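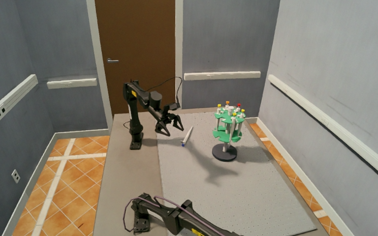

Botora Two-Arm Bench Kit

The Botora kit is a bench layout for two small robot arms and a pipette carousel, sized for a spare room or a shared workshop. It comes with a matching simulated room, so you can rehearse the job before you drill anything. The renders on this page come from that room.

The arms mount along the same side of the table, each on its own bolted base plate. A perforated mat covers most of the work area. The green carousel has two scalloped tiers on a white centre post and stands on a round base.
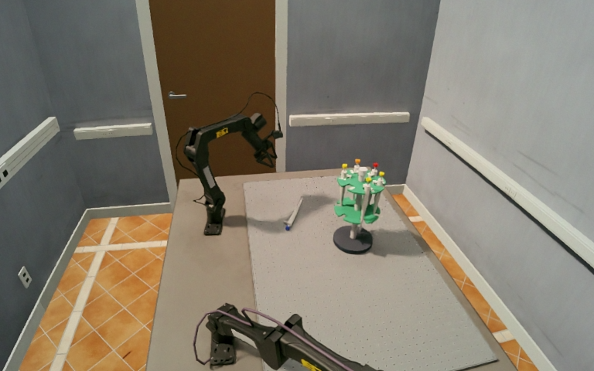
Chaltu Gebremichael writes that she ran the simulated bench for 2 weeks before buying any hardware, and moved her rear arm 80 mm as a result. Arms are not included. Mounting plates are cut to order, so check your bolt pattern first.

The room file can be edited. Table position, arm mounts and wall colour are all plain text settings, and a second table layout is supplied.

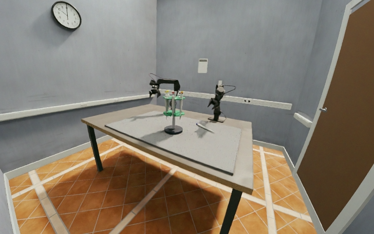
Blagoje Ristić would like the bolts supplied in stainless, and found the cable clips too tight for the thicker sleeving. Looser clips have been packed with every kit since October.

Leave slack at each shoulder joint and move the arm through its full travel before tightening the clips. 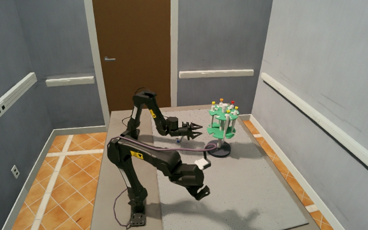

Run both arms at low speed until you have set the keep-out zone between them. The default gap is 100 mm.

In the box: mat, carousel, two base plates, bolts, clips, room files
Spare carousel tier: $89
Workshop pickup: Retska
Page updated 24 May 2023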